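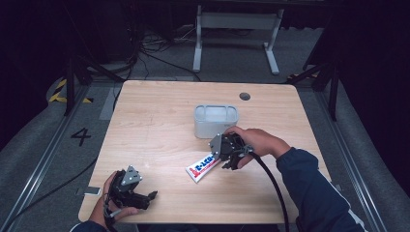 Prison open day at Prullstead

I've wanted to see inside Prullstead ever since the campaign over cell sharing got going, so when the prison announced an open day in May I put my name down within the hour. They took 99 of us, in small groups, and I can't recommend it enough if they run another.

You leave your phone in a locker, show two forms of ID and walk through a search area that smells strongly of floor polish. Then the first gate shuts behind you and the next one stays shut for what feels like ages. I knew it was coming and my stomach still dropped!

Our group began on B wing, the older of the two. It was built for 103 men and holds 127, which the officer showing us round told us straight out before anyone had the chance to ask. We stood in a cell meant for one person with a bunk bed in it, and a toilet behind a curtain – you could touch both walls if you stretched. Someone asked how long the men spend in there. On a good day it's 18 hours, and on a bad one, when staff are off sick, it's nearer 23.

The kitchen was a happier place (and noisy, and wonderfully warm). Food was one of the big complaints in last year's inspection, and they've gone back to cooking on site after the contract with Givo ended. We were given the lentil stew that was going out for lunch. I had seconds. The men working there were keen to talk about it, and one of them explained the whole bread timetable to me, starting at half past four in the morning.

After that came the workshops, run by a training charity called Ojala. They do bike repair, basic joinery and a course in reading building plans, and the waiting list for all of them is long. I'd have liked more time here and less in the chapel, where we had slides.

The last hour was questions, and I was really impressed by how open people were. We heard about the Dotport phones on the landings, what a call costs, and why visits were cut back over the winter. The answer on mental health care was thin, and several of us said so. A written reply has been promised.

Tea was in the visitors' centre by the car park. The number 2 bus stops right outside, but check the times before you go, as the last one back to town leaves just after five.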